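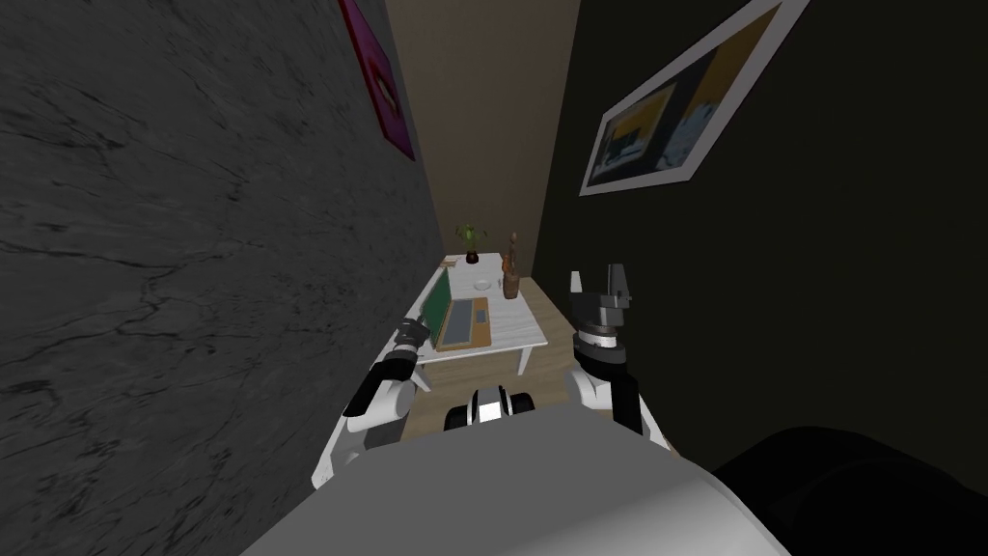
3 min read

Avik is a method for training two-armed robots to clear and set tables, entirely in simulation, and I spent most of April running it. The release comes with ready-made rooms. I liked the narrow corridor best, with a white table at the far end holding an open laptop, a small plant and a brown vase. The arms have little side room, and the marble-textured wall on the left is a fair test for the vision model.

Setup took 2 evenings. With the default settings the policy reached 85 percent on single-object moves, which matches what Brenda Entwistle got on her machine. Two-handed moves were much weaker, and nearly all the failures were bad grasps on the vase.

The documentation is thin and the config files are a mess. Drurna is easier to install but trains slower. I'd give Avik 3 stars out of five, more if they fix the grasp planner.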